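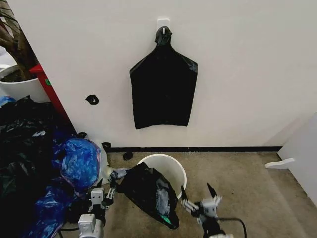

Black bag on a wall hook, white bucket on the carpet.

Form entry retention: what changes in the Fireo add-on

Sillico Site Notes, maintenance section
By Si-eun Han

Sites on the managed WordPress plan that use the Fireo form add-on store every submission in the site database. Until now there was no upper limit on how long an entry stayed there. The 2.4 release adds a retention setting, and we have turned it on for all managed sites in a report-only mode. Site owners need to choose a value before deletion begins.

How entries are stored

Each submission creates one row in the entries table and one row per field in the entry fields table. A contact form with a name, an email address, a subject line and a message makes five rows. A long intake form with conditional sections can make 35 or more, because hidden fields are saved as empty values. File uploads are not kept in the database. They go to a folder under wp-content/uploads, and the field row holds only the path.

Marking an entry as spam or moving it to the trash does not remove any of these rows. It changes one status value on the parent row. The field rows and the uploaded file remain in place until the trash is emptied by hand from the Entries screen.

What the July review found

Eun-ji Noh went through the entry tables for the managed sites in July. On the Datdale booking site, the trash held more than 2,000 entries. Most were caught by the honeypot field and had never been opened. The Entries screen on that site ran a count query on each page load, and the query read the full table because the status column had no index. The 2.4 release adds the index during the database upgrade step. On Datdale the upgrade ran for 17 seconds, and the admin area showed the maintenance notice during that time. The public pages were served from cache.

The same review turned up 174 uploaded files with no matching entry. These were left behind by an older version of the add-on, which deleted the rows but did not call the file cleanup function. Version 2.4 does not find or remove such files. We have moved them to a holding folder outside the web root and will send the list to the site owner.
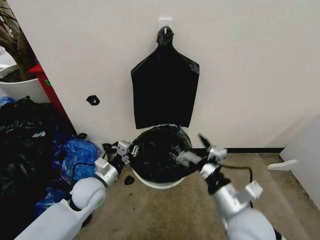 Black bag hanging above a lined bin.

Setting the retention period

Go to Forms, then Settings, then Data. The new section is called Entry Retention and has three fields.

Keep active entries for: a number of days. Leave blank to keep them with no limit. The count starts from the submission date and is not reset when an entry is viewed, starred or given a note.

Keep spam and trash for: a number of days. The default is 30. A value of 0 deletes the entry as soon as its status changes, and there is no undo.

Run as: Report Only or Delete. All managed sites are currently set to Report Only. In this mode the daily task writes a line to the log for each entry it would have removed and takes no other action.

The settings apply to the whole site, but a single form can override them under its own Settings tab. Use an override where one form falls under a different record-keeping rule, such as a job application form on a site that is otherwise used for general contact. If the form value is blank, the site value is used. To keep entries from one form forever while the site setting is in force, enter the word never.

Scheduled task

Deletion runs through WP-Cron once a day in batches of 50. If a batch hits the time limit, the task saves its position and resumes on the next run. Sites with DISABLE_WP_CRON set to true in wp-config.php need a system cron job that calls wp-cron.php. Managed sites have this already. On a self-hosted copy, check that the job exists before you switch to Delete, or the queue will build up with no warning in the dashboard.

Backups and exports

Entries removed by the retention task remain in any database backup taken before the run. Restoring such a backup brings them back, and the next daily task will delete them again if the settings have not changed. CSV files exported from the Entries screen are not tracked by the add-on at all. Anyone who has promised a fixed deletion date in a privacy policy should count exports and backups as part of that promise.

Third-party connections are also outside the scope of the setting. If a form sends its data to a mailing list or a CRM, that copy stays where it was sent.

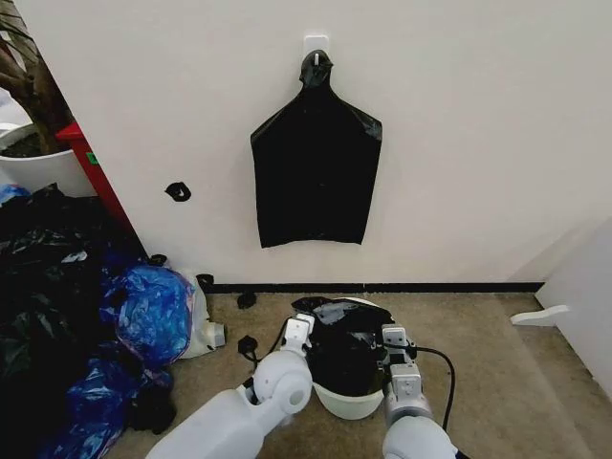

Page last changed: September 26, 2019

Known issues

The Report Only log does not rotate. On busy forms it can grow quickly, and it should be cleared from the Tools screen after review.

Survey forms with the results cache turned on will show the old totals until the cache is rebuilt. Open the form, choose Results, and select Rebuild. After that, the totals cover only the entries that are still stored. If you need long-run figures, save the summary report before you turn on deletion.

The Na theme overrides the style of number fields in the admin area and hides the unit label, so the retention fields appear without the word "days." The value is still read as days.

What to do next

Review the Report Only log, choose a value for each field, and reply to your plan contact with the numbers. Eun-ji Noh will apply them and take a full backup before the first live run. Sites with no reply stay in Report Only.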